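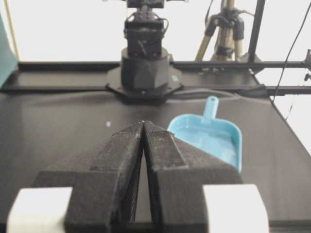
How Does a Fiddle Make Its Sound?

If you go to a folk music concert, you will probably hear a fiddle. Fiddles are used in music from Ireland, Scotland, Quebec, Norway, the Appalachian Mountains, and many other places. A fiddle is small enough to carry under one arm, but it can be heard across a whole dance hall.

Is a fiddle the same as a violin?

Yes. It is the same instrument. People usually say "violin" when they talk about orchestra music and "fiddle" when they talk about folk music and dance tunes. Some fiddle players set theirs up a little differently. They may use a flatter bridge, which makes it easier to play two strings at the same time.

It starts with a wiggle

Every sound starts with something moving back and forth very fast. This movement is called vibration. When you pluck a rubber band, you can see it go blurry. The blur is the rubber band vibrating.

A fiddle has four strings. When a player pulls the bow across a string, the string vibrates. The bow is a long stick with horsehair stretched from one end to the other. Horsehair is smooth, so players rub it with rosin, a sticky block made from tree sap. The rosin helps the hair grab the string. The hair pulls the string a tiny bit to the side, the string slips back, and the hair grabs it again. This happens hundreds of times every second, which is why you hear one long note and no separate plucks.

From the string to your ear

A string is thin. By itself it can't push much air, so it makes only a small sound. The rest of the fiddle makes the sound louder.

The strings sit on a thin piece of wood called the bridge. When the strings vibrate, the bridge rocks and passes the vibration to the top of the fiddle. Inside there is a little wooden rod called the sound post. It stands between the top and the back and carries the vibration down to the back. Now the whole wooden body is moving, and so is the air inside it. Some of that air moves in and out through the two curly holes on the top. They are called f-holes because they look like the letter f.

The moving air reaches your ears, and you hear music.

High notes and low notes

How high or low a note sounds is called its pitch. Fast vibrations make high notes. Slow vibrations make low notes.

The four strings are tuned to G, D, A, and E. G is the lowest and E is the highest. The G string is the thickest, and a thick, heavy string moves more slowly than a thin, light one.

Players can also change the pitch with their fingers. Pressing a string down makes the part that vibrates shorter, and a shorter string gives a higher note. A guitar has metal bars called frets that show where the notes are. A fiddle has none, so players have to learn the right spots by feel and by listening.

Playing for dancing

For a long time there were no speakers or recordings. If people wanted to dance, somebody had to play. One fiddler and a hard wooden floor were enough. Some players tapped their feet while they played, and in Quebec this became a kind of percussion done sitting in a chair.

Reels and jigs are two common kinds of dance tune. You can tell them apart by saying words in time with the music. A reel goes "watermelon, watermelon." A jig goes "pineapple, apricot."

Many tunes were never written down when they were new. People learned them by listening to a parent or a neighbor and playing along. That is called learning by ear, and many fiddlers still do it.

Try it yourself: a box fiddle

You need:
An empty tissue box
Four rubber bands, some thick and some thin
Two pencils

1. Stretch the rubber bands the long way around the box, over the hole.
2. Slide one pencil under the bands at each end of the hole.
3. Pluck each band. Which one is the lowest?
4. Press a band down in the middle and pluck it again. Is the note higher or lower?
5. Take one band off the box, have a friend stretch it between two fingers, and pluck it. Is it as loud as it was on the box?

Words to know

Bridge: the thin piece of wood that holds up the strings
Pitch: how high or low a note is
Rosin: sticky stuff rubbed on the hair of a bow
Vibration: a very fast back and forth movement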